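Open day at the Gkikas olive oil works

So we finally got to the Gkikas open day, after I'd talked about it since January and Karine had stopped believing me. It's a 30 minute drive out of town, the last bit on gravel, and parking was in a paddock full of thistles (wear proper shoes!).

Entry was free but you had to book, and we were numbers 188 and 189 on the list. Areti Kourkoulas took our group through the pressing room. She grew up on the place and talks faster than I do, which is saying something. I had no idea the colour of the oil tells you so little about the flavour, and I've been choosing bottles by colour for years.

Then came the tasting, out under the verandah. You warm the little cup in your hands, slurp it with a lot of air and try not to cough. I coughed at both of the peppery ones. My favourite was the mild one they call Ratetti, and I took home 2 bottles plus a jar of the cracked green olives with fennel.

Lunch was a bit of a scrum, to be fair. One barbecue, one queue, and the lemon potatoes ran out just ahead of us (Karine is still cross).

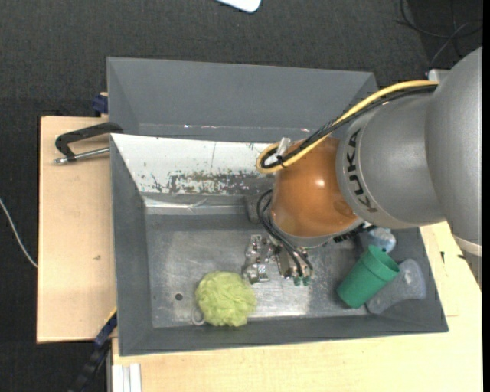

We made up for it with the orange cake, though, and I went back for a second slice while she minded the bags. If you're going next year, eat early and bring cash, as the card machine was very slow.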